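Jin-sol Ki
19 October 2024

Moved apartments last month and the new kitchen has no pantry. It has one drawer, two cabinets and a strip of counter next to the stove. I've been sorting out where food goes and I'm going to put what I did in one thread so I can stop answering the same texts.

First thing that had to be fixed was fruit. In the old place on Quinlan Street we had a deep shelf by the back door and fruit went on it in whatever bag it came home in. No shelf now.

For two weeks it lived in a mixing bowl. The bowl is steep and narrow at the bottom, so whatever went in first stayed down there. I lost three peaches and a pear that way. The pear had gone through to the bowl and left a ring.

Then I tried a wire stand with two levels, the kind with a hook on top for bananas. Small stuff rolled to the back and the wire left dents in anything soft. Nithin Kurup has it now and keeps onions in it. He says it works fine for onions.

What I ended up with is a laundry basket. Plain light blue plastic, slots all over the sides and floor, handle holes. We had it already. It came with us from Loketthorpe full of towels and then stood in the hallway with nothing in it.

I know a laundry basket sounds like a lot of basket for fruit. We are a household of four and we buy fruit once a week from the Clada market, which sells by the box if you get there late. One week it was a box of oranges and a bag of lemons and I had nowhere to set them down.

Reasons I kept it: the floor is flat and wide, so fruit can sit in one layer. Air gets in from every side. It weighs very little. The rim is thick and smooth and doesn't dig into your hands when you carry it.

Before it touched food I washed it in the tub. Dish soap, warm water, an old toothbrush for the slots. The slots took longer than the rest put together. Lint packs into the corners where you can't see it until it's wet.

Rinsed it twice and stood it on end overnight. If you dry it flat, water sits on the floor of it between the holes.

Someone asked if I line it. I did at first, with a dish towel. The towel got damp underneath and I found mold on one lemon after four days, so I took the towel out. Bare plastic has been better.

Sorting takes a few minutes after the market. I take everything out of the bags and look at each piece. Anything soft or split goes on the counter to be eaten that day or cut up. Firm stuff goes in the basket. Grapes and berries go straight in the fridge and never see the basket at all.

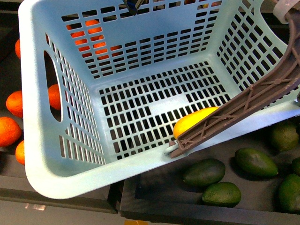 Lemons keep longest for me in the fridge, in a closed bag in the drawer. I leave one or two out for tea and cooking and put the rest away. Oranges do fine out for a week. After that they start to feel light, and then they get juiced.

Mangoes I move around. Hard ones stay out. Once they give a little when you press near the stem they go in the fridge and need to be eaten in a couple of days. Revathi Panicker wraps hers in newspaper inside a rice bin and hers are better than mine, but I don't have a rice bin.

Bananas stay separate. I hang them from a cup hook under the cabinet with a loop of kitchen string. Everything near them ripens faster, and I only want that when I'm trying to hurry an avocado.

Apples same problem. They go in the crisper with nothing else but carrots, and the carrots don't seem to care as long as we use them up.

Potatoes and onions are not part of this. Potatoes are in a paper sack in the bottom of the coat closet. It's dark in there and it's the coolest spot in the apartment. My coat smells fine, thank you to everyone who asked.

Where the basket goes: it was on the counter for a day and took up all of it. Now it's on a low stool at the end of the cabinets, out of the sun. Murali Reddy measured the gap for me and said 38 centimeters, and the stool went in with a finger to spare.

The height turned out to be useful. My son is five and he can see over the rim. He eats more fruit than he did when it was up in a bowl. He also takes one bite of things and puts them back, so check before you grab.

Cleaning - I empty it before each market trip and wipe it down with vinegar and water. If something leaked I take it to the tub again. It takes five minutes when it's only been a week. It took half an hour when I let it go three.

Emptying it also tells me what we don't eat. There is always a lemon left. I've cut back to buying half a bag. There were four plums left two weeks in a row, so no more plums until somebody asks for them.

A few replies since this morning, answering them down here.

"Doesn't fruit bruise on hard plastic?" Some does if you drop it in. Set it down by hand. Peaches I don't trust in there, they get a plate.

"What do you use for laundry now?" A cloth bag on the back of the bathroom door. It holds less, so I wash more often. I had meant to do that anyway.

"Fruit flies?" Had them in May in the old place, bad. So far none here. I think it's the weekly emptying more than the basket, but I can't prove that. If I see one I rinse all the fruit in the sink, dry it and start over.

"Can I use one that had dirty clothes in it?" I did. I washed it well and everything in it gets rinsed or peeled before we eat it. If it bothers you, buy a new one and keep it for food. They don't cost much.

"Which brand?" No idea. Ours is years old. Sivaprasad Menon sent me a link to a Vurkilier produce crate that stacks and has a lid. It looks good. It's also wider than my stool, so no.

Any basket with holes would do. I would look at two things. One is whether the slots on the floor are small enough that a cherry tomato doesn't go through. The other is the handles. Ours are ovals cut right into the side and a small orange can poke into one if you pile it high, so I don't pile it high.

Next job is the spice situation. I counted the jars when I unpacked and three of them were cumin. All three open. I have poured them into one.

After that the cabinet over the stove. It gets warm in there when the oven is on, so oil and nuts can't stay. Right now it holds baking pans and a bag of flour I need to find another place for.

If anyone near the Clada market has a small shelf unit they want to get rid of, narrow, up to hip height, message me. I can come and carry it. It would go by the window for the dry beans and the rice, and then I could get the rice bin and try the mangoes Revathi's way.

Edit: Nithin would like it known that the wire stand also holds garlic.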